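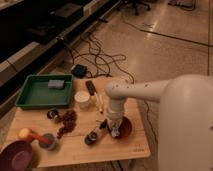
Sorting table, main room, with the green tray on the left.

Stirkden Household Sorting Project
Progress report to the Barnero Fund
Prepared by Zineb Filali, 8 October 2023

1. Period covered

This report covers the work since our last return in January. The grant pays for the hire of the main room, the shelving and part of one salary. We are asked to say what has been done, what is late and what has changed in the budget.

2. Sorting

Most of the mixed household goods left over from the Proltovier clearance have now been gone through. Of the 26 boxes brought over, 11 are still closed and stand along the back wall of the store. The rest have been opened, and their contents are either on the shelves or passed on.

The difficulty has been with small things. Large items such as chairs and lamps are easy to place, but the boxes marked "kitchen" held a good deal besides kitchen goods. On the table at present there is a green plastic tray with a sponge in it, a small reddish-brown bowl, and a toy mallet with a yellow head and a red handle. Under the old system all of this would have gone back into one box with a question mark on the lid.

We now work from the table only. A box is emptied onto it, and nothing else is opened until the table has been cleared. This is slower at the start of a session and quicker by the end, and it has stopped the same items being looked at twice.

Small brown pieces, the sort that might be beans or dried fruit, go on the wood and are kept apart from anything that could be given to a child. We do not pass on loose food of any kind. It is entered on the sheet as "loose, brown" and disposed of at the end of the session.

3. Categories

The list agreed with the Fund had 3 headings: kitchen, toys and general. General grew too large to be useful, and we have split it into cleaning things and containers.

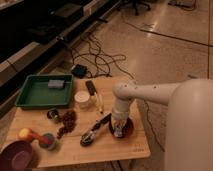

Containers have been the harder of the two. A jar with its own lid is simple enough, but lids on their own and small pots without lids turn up in almost every box, and matching them takes time. Our rule is that an unmatched lid is kept for 2 sessions and then let go. Bowls are counted as kitchen whatever their size or colour, and toy tools go to toys even when they come out of a kitchen box. Bottles are put aside until somebody has read the label, and a bottle with no label is not passed on.

The revised list is attached as a separate sheet. We would be grateful for the Fund's agreement to it before the next quarter, as the labels for the shelves have not been ordered yet.

4. Room and equipment

The table has a light wooden top and is the right height for standing work. It was bought second-hand and came in under the budget line. The shelving came from Yoshida and was delivered later than promised – we lost two sessions while the store could not be used. One shelf arrived bent and has been replaced without charge.

The lighting in the store is still poor. A quotation for a second fitting is expected, and the cost should be met from the underspend on the table.

5. Budget

Spending is within the grant. Room hire is as forecast. Shelving is slightly over because of the delivery charge, which had been left out of the first estimate. We are not asking for further money in this period, only for permission to move the underspend on furniture to lighting.

6. Next steps

The remaining closed boxes will be opened in the order they arrived. Once the category list is agreed we will order the labels and relabel the shelves already in use. The toys will be checked by a second person before any of them leave the building – this was done for the first batch but not written down, and the sheet now has a column for it.

A final count and a full list of goods passed on will be sent with the closing report in January.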